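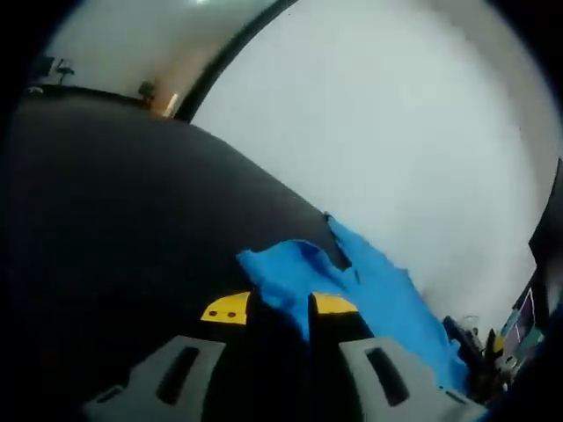 Munther Sfeir wrote to this page in January that he had set aside 2,000 dollars for a machine to wipe his workshop benches, and that he spent all of it on the machine. After that he had no money for cloths, for spare finger tips, or for the second charger. He asked me to put the small costs first in my next tips, before the big one, so I do it now.

Tips for planning a wiping helper at home or in a small workshop

1. Write down the job before you look at any shop. One sentence is enough. Mine was: "Take a cloth, wipe the black worktop to its edge, put the cloth in the bucket." When I read the offers with this sentence in my hand, half of them fell away. Many small arms can push a block from one place to another, but a cloth is soft and changes its shape every time you pick it up. Ask the seller to show you a cloth, and bring your own.

2. Divide the money before you spend it. I keep three envelopes (in truth, three lines in a notebook): the machine, the things that wear out, and the things I forgot. For my own corner the machine was 900. I kept 17 percent of the whole budget for the third envelope and I used nearly everything. The largest surprise was a clamp for the table, because the one in the box did not open wide enough for my worktop.

3. Look at the tips of the fingers. This is the part which touches the work, and it will wear before the motor does. Ask if the tips come off with screws, what a new pair costs, and if you may order one pair alone. The shop where I bought, Semaan, sells them only in packs, and I have now a drawer of them. A tip with a grooved or rubber face holds a thin cloth better. A hard smooth tip is easier to wash. I could not get both in one.

4. Choose the cloths at the same time as the machine. A cloth of one strong color is easier to find for you, and for a machine that uses a camera also. On a black top I take bright blue. Do not buy black cloths for a black top, even if they are cheaper. Thick towels are difficult for small fingers, and very thin ones slip. Wash new cloths two times before you judge them.

5. Measure the edges. People measure the length of the table and forget what is at the end of it. A cloth that hangs over the rim can catch there, and then it pulls. Run your hand along the whole edge and feel for a lip or a screw. If you have a small screen, a glass or hand tools near the table, plan a shelf for them in the same budget. My shelf cost 22 dollars and I think it saved more than this.

6. Try before you own. Yiran Xue rented a Dumura arm for one month and found that she needed a longer reach. The rent was lost, but the wrong arm would have cost much more. When you rent, ask who pays for broken fingers. Get it in writing.

7. Count your own hours. Somebody must teach the machine, fill the bucket, change the cloth. In my house it was every evening for the first two weeks. If you don't have these evenings, wait with the buying until you have them.

8. Keep the old way ready. A hook with two cloths by the sink costs almost nothing.

Geetha Acharya asks if it is better to buy used. For the arm, maybe yes, if you can see it move with a weight. For the battery, no. For the finger tips, always new.

Next month I will write about buckets, and about which lid stays open by itself. If you have a good one, please send me the size and the price.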